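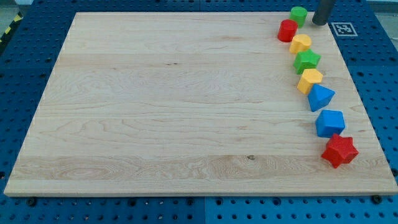

A reader writes that their pick planner keeps failing on small parts and asks whether a better segmentation model would cure it. Probably not, in our view. Most failed picks on our own bench were traced to settings further down the line. The tips below are for a tabletop cell with a fixed overhead or angled view.

Board and marker
Enter the board as its own collision object, with its measured thickness. Do not fold it into the table.
A marker on the table gives you the table frame. The board needs a separate offset, and it must be measured again each time the board is moved.
Wood grain and knots can pass for thin objects in a depth-free detector. Set a minimum height above the board plane. Ours is 7 mm.

Touching and overlapping parts
Blocks that overlap in the view may have a clear gap on the board. Do the gap test in board coordinates.
Mask the upper face and the side face together, then fit the height. If the side is dropped, the grasp point drifts away from the true centre.
Stars and hearts have few good parallel faces. Store 3 grasp angles for each and let the planner reject the ones that foul a neighbour.
A cylinder has no preferred angle. Fix one anyway, or the wrist will take long turns between picks.

Order of picking
Sort by free space round the part, largest first. Plan again after every pick, as neighbours get nudged.
Keep the retreat straight up for 41 mm before any sideways move.

Logs
We use Kestier for planning and Purba for replay. Save the mask, the chosen grasp and the rejected ones under the same run number. The Ditby export leaves out rejected grasps unless the full log option is ticked.

Workshop notes, Pludolthorpe. Last changed April 10, 2024.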